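Écart résiduel

1. Poste

La salle de Meleswood comporte un pupitre de téléopération, un écran et une table claire contre un mur clair. J'y ai pris mon service en avril, à la reprise du contrat Skultia. Le travail consiste à conduire deux bras à distance pendant qu'un enregistreur relève les positions articulaires, les efforts et les images. Une fois la tâche exécutée, on valide ou on rejette. Puis on replace le câble et on recommence.

Le contrat prévoyait 1 000 démonstrations valides. Mon prédécesseur en avait laissé 445 avant de partir pour Alipour. Je n'ai pas eu de passation. J'ai eu un mot de passe, un classeur et le réglage de son siège, que j'ai conservé.

2. Tâche

Le bras gauche présente le câble. Le bras droit tient le tournevis électrique et amène l'embout à l'aplomb du point de travail, sans contact. La consigne demande une approche verticale continue, sans arrêt. Tout le reste est laissé à l'appréciation de l'opérateur, ce qui représente beaucoup.

La difficulté vient du câble. Il garde la mémoire de son enroulement et pousse dans les doigts de la pince. On le sent mal depuis le pupitre, le retour d'effort étant filtré. On apprend à regarder la courbe qu'il fait et à corriger avant qu'elle ne bouge. Au bout de quelques semaines, je corrigeais sans savoir ce que j'avais vu.

Table de travail, Meleswood.

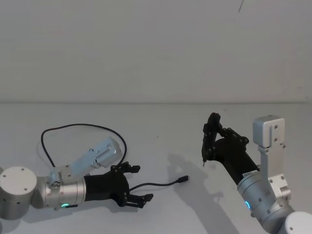
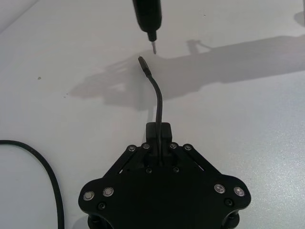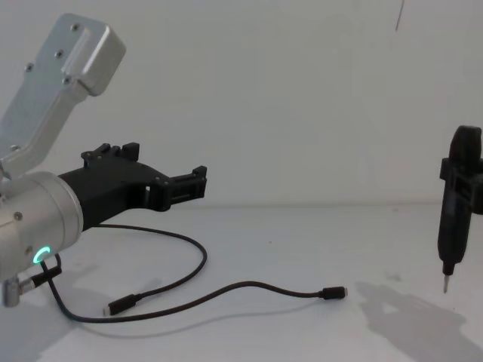

3. Anomalie

Le modèle a été entraîné sur l'ensemble, les siennes et les miennes. Au premier essai autonome, la trajectoire était correcte jusqu'à la fin de l'approche. À cet endroit, le bras droit s'est arrêté. Il est remonté très légèrement, puis il est redescendu et a terminé.

J'ai inscrit « hésitation, origine inconnue » et j'ai relancé. Même arrêt, même hauteur.

Fladirwood, qui fournit le logiciel d'apprentissage, a demandé les journaux. Leur réponse tenait en deux lignes : le comportement figurait dans les données, le modèle le reproduisait fidèlement, le ticket était clos.

J'ai repris les courbes de mon prédécesseur. L'arrêt y était, dans presque toutes ses démonstrations. Il descendait, marquait une pause, remontait d'un rien, finissait. Les vidéos ne montraient aucun obstacle. Les efforts étaient plats. Rien dans le classeur, sauf une note au crayon en marge de la procédure d'approche : « attendre ».

J'ai ensuite ouvert les miennes, pour mesurer la différence. Les premières étaient continues, conformes à la consigne. L'arrêt apparaissait dans la deuxième semaine, d'abord très court. En fin de série, sa durée était celle des siennes. Je ne me souvenais pas de m'être arrêté une seule fois.

4. Correction

Skultia a accepté un complément. J'ai refait des démonstrations avec la consigne affichée au-dessus de l'écran et un signal sonore réglé sur la vitesse du poignet droit. Si la vitesse tombait à zéro avant la fin, le signal retentissait et je rejetais l'essai. Il a retenti souvent. J'ai modifié le réglage du siège, puis l'éclairage, puis l'heure de la prise de poste. La seule modification qui ait eu un effet a été de quitter des yeux l'embout du tournevis et de ne plus suivre que le câble.

Le jeu final compte 1 239 démonstrations. Les anciennes ont été tronquées au début de la pause. Le second modèle descend d'un trait. La recette a été prononcée le 13/08/2020, sans réserve.

5. Observation hors procès-verbal

Le premier modèle n'a pas été effacé. Il est archivé sur le poste, sous son numéro de version. Je le charge parfois après le service, bras sous tension, tournevis en place. Il descend. Il s'arrête. Je regarde le mur derrière la table, puis le câble, et je cherche ce qu'il faudrait attendre.

Hier, la pause a duré plus longtemps que d'habitude. J'ai gardé la main sur l'arrêt d'urgence jusqu'à ce qu'il reparte, et j'ai noté la durée dans le classeur, au crayon, sous la sienne.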